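The open day at Clulen in November was advertised as a robot demonstration. Most of it was simulation, and I think that was the right choice. A rendered arm against a blank background shows visitors how much of the work happens before any hardware moves.

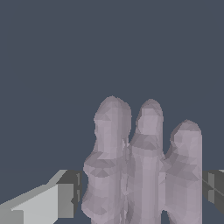 Does a simulated demo prove the arm will work on a factory floor?
It proves the model is consistent - floor performance needs separate tests.

My complaint is with the reporting. Prendiritz quoted 100 runs and gave no contact settings. 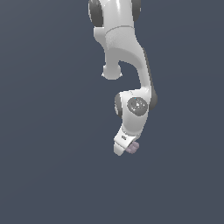 Simulated arm in a folded pose, gripper downward.

Friction values alone can decide a grasp. An open day should print them on the handout, next to the success rate.
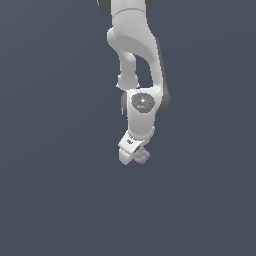

I would trade 19 slides for that one table.

Last updated: April 2023
Contact | Copyright Nullent | Back to top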